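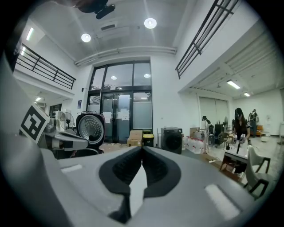

Threads > Robotics > Chak-lun Kwan

Last updated August 15, 2022

We use cookies to remember your reading settings. Accept or manage cookies.

Chak-lun Kwan

1/ I keep getting asked what rules we work under when people record tasks with hand-held grippers. We wrote ours down for the Grollov project at Ildale. Posting the short version. It's a house document, so take what fits your room.

2/ Scope first. This covers people demonstrating household tasks with a gripper in each hand. It does not cover powered arms. If you have a powered arm in the same room, you need a separate risk assessment, and a real safety standard to go with it.

3/ Rule one is about the markers. Every marker plate or cube gets looked at before the first take. No tape over a face, no scuffs through the pattern, no wobble when you push on it with a thumb. A loose marker means the tool is out until it is fixed and recalibrated.

4/ We learned that the slow way. In our first batch we had 1,651 takes logged, and 768 went back for review over a marker that had shifted on its mount. Most were saved. It still ate the better part of December.

5/ Rule two. Wipe the finger pads at the start of a session and after anything with food or oil. Plain damp cloth. Solvent is banned because it changed the grip on one of our sets and we couldn't match it afterward.

6/ Rule three, appliances. Anything that heats stays unplugged unless the task sheet says "powered" at the top. For a rice cooker that means opening, closing and loading are all done cold. A powered task needs a second person who has signed the sheet.

7/ Someone always wants to skip the sheet for a quick powered take. The answer is to write a new sheet. It's one page.

8/ Rule four. Operator and observer agree on the start state out loud before recording. Lid open or lid closed, inner pot in or out, which way the handle points. The observer writes it down. If they disagree, reset.

9/ Rule five is cables. If the tools are wired, the cable goes from the hands back toward the body and never across the object. Operators check their slack by reaching to the far edge of the table once. If it pulls, stop and rerun it.

10/ Power leads on the floor are the observer's job. Walk the path from the chair to the table before every session. We put this in writing after Grabowska's walkthrough. She found three leads that all of us had been stepping over.

11/ Rule six. Forty minutes of recording, then a break of ten. Holding two grippers out in front of you is tiring on the wrists and forearms, and it's worse with a shoulder harness on. The clock is on the observer's sheet. Operators don't get to waive it.

12/ Harness fit: straps flat, no twist, and you should be able to get out of it without help. Try that once with the tools on the table before you start.

13/ Rule seven, the people in the room. Anyone who might be recorded signs the consent form, including visitors who only want to look. If they would prefer not to sign, they are welcome once recording has stopped.

14/ That goes for screens and paper too. Phones, whiteboards and mail get put away or turned over. We had one session pulled because of a delivery slip with a home address on it.

15/ On two-handed tasks like a cooker lid, both tools come in from the operator's side and both sets of marker patterns stay uncovered. The sheet calls this the approach position. If a sleeve keeps falling over a marker, roll it up.
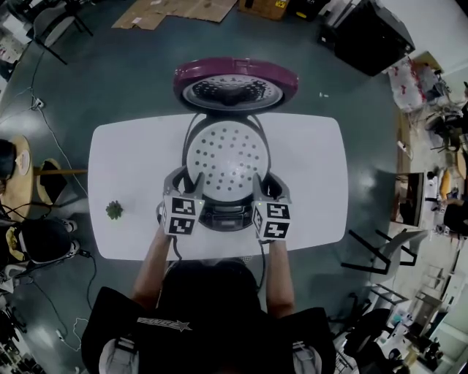 16/ Do failed attempts get deleted?

They're kept. The operator says "failed" before putting the tools down, the observer marks the take, and it is stored with the rest under its own label. Only takes with a consent or privacy problem are deleted.

17/ Related: no acting. If the grip slips, carry on the way you would at home, or stop and call it. Don't go back and make the slip look deliberate. Reviewers can usually tell, and then they start doubting the good takes from the same session.

18/ Rule eight, naming. Operator code, task code, take number, in that order. We used to have a free text field. People put things in it like "good one" and "again."

19/ Storage runs through Flekier, which is our own upload tool. It rejects a session that has no signed sheet attached. That one check did more for compliance than all of my reminders.

20/ Second batch came to 876 takes, and 2 went back for a marker fault. I don't want to oversell it. The batch was smaller and the operators had more practice by then. But the thumb check takes a few seconds and I'd keep it over any other rule on the list.

21/ What we haven't settled: how often to recalibrate. At the moment it's at the start of every session and after any drop, even onto a soft surface. Grabowska wants it after every break as well. I think that's too much, but I haven't got the data to argue with her yet.

22/ We also don't have a good rule for left-handed operators. The task sheets were all written by right-handed people and you can tell. For now they can swap sides as long as the sheet says so.

23/ If you are writing your own version, keep it to what someone can read standing up. Ours is two sides of a page. The earlier draft was eleven pages and I found copies of it under a table leg.

24/ I can share the blank task sheet and the consent form wording. Reply to this post and I'll send them over. Check the consent form against your local law first, ours was written for one site.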